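From: Catriona Ritchie
Date: 1 March 2021
Subject: Re: [drimudley-users] Wrist drops out when arm is fully extended

> Has anyone else seen the right wrist stop answering at full
> reach? Ours goes quiet, the hand stays in whatever pose it
> last had, and the log says everything is fine. Support
> suggested a firmware update. We had just done the firmware
> update.

Yes, and welcome to the club. We first had it in July and blamed the firmware too, mostly because it was there.

With us it was the cable. Hold the arm straight out at shoulder height and the slack by the elbow is used up, so the connector at the wrist takes the pull. It doesn't come out, which would be far too helpful. It just loses contact for a moment, and the Monideo board then decides the last position it heard is as good as any. We logged 12 dropouts in one afternoon, 9 of them with the arm level.

The part I'd worry about is what happens when contact comes back. The hand gets all its queued commands at once and closes hard. Ours shut on a Kinoshita torque gauge, and we no longer have a Kinoshita torque gauge. Please keep your fingers out of it until you've cut power at the back - the soft stop does nothing to a wrist that isn't listening.

What helped here: a cable around 28 cm longer, a clip above the elbow so the pull lands there, and the queue set to clear on reconnect. That last setting is off by default, for reasons Clakard has promised to look into.

Ours at full reach, palm down:

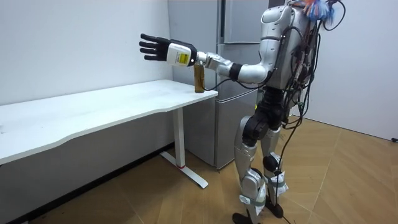
If you do try the longer cable, run the arm through its whole range by hand first with the power off. Our first attempt caught in the elbow and gave us a second fault to enjoy alongside the original.

Catriona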